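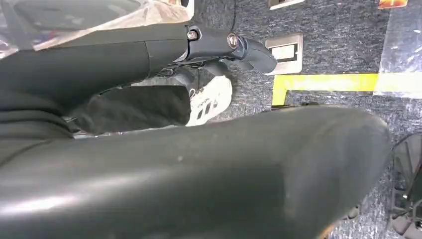 Opinion: Evening hours at the public library

The Culbridge Public Library closes at 6 p.m. on every day it is open. It is the position of this office that the closing time should move to 9 p.m. on at least two evenings a week, and that the change should be made before the next school year.

The present schedule was set when most cardholders worked in town. Many now travel to Wokon or Reinholz and return after the doors are locked. Last winter 412 residents signed a request for later hours. The reply they received spoke of demand during the day, a matter the request had not raised.
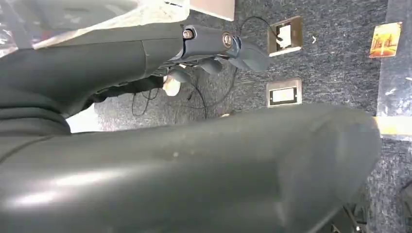
Page last changed: February

Cost is the objection heard most often, and it deserves a fair answer. Two late evenings would require more staff time, heating and light. Part of this could be met by opening later on Friday, when the morning is quiet. The remainder would have to come from the general budget, and we believe the council should say openly whether it is willing to pay.

A library card gives a resident the use of a warm room, a table and a connection that may be lacking at home. A student who shares a bedroom cannot easily study there. An adult preparing for a license test needs the same quiet, usually after supper. 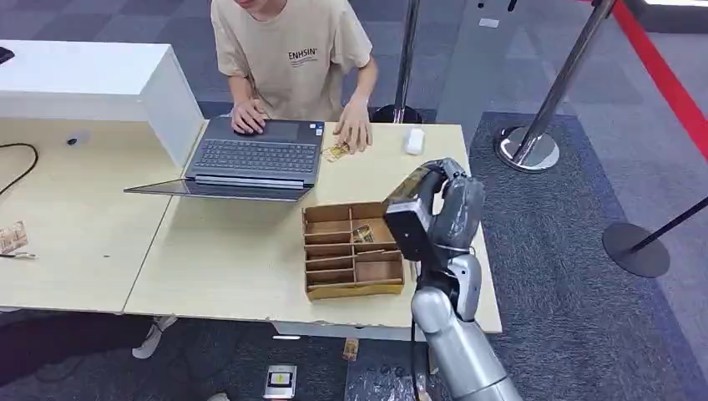
A reader in Botov writes that late hours were tried there and that the reading room had few visitors in the first month. The reader asks why Culbridge should expect better, and whether the money would be better spent on books.

We take the point about books. A single month, however, is a short trial for any public service, and habits formed over years do not change in a few weeks. We would ask for a full school term, with the new hours posted at the bus station and in every school. If the room is still little used at the end of it, the council may return to the old schedule with our support.
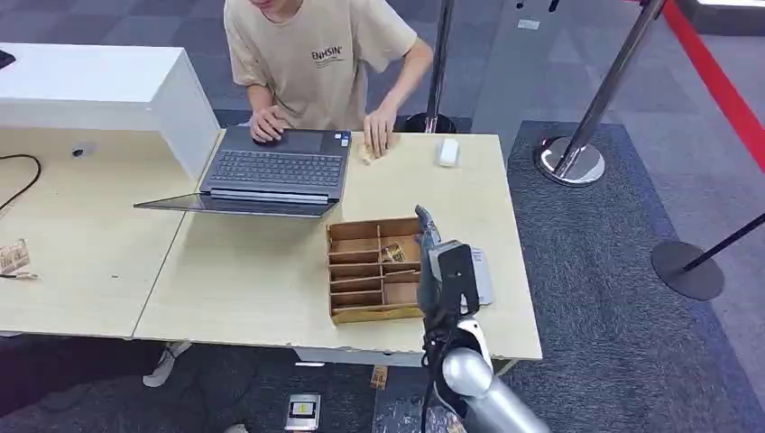
An open laptop at two desks placed side by side.

Written comments on library hours may be left at the front desk until the council meets.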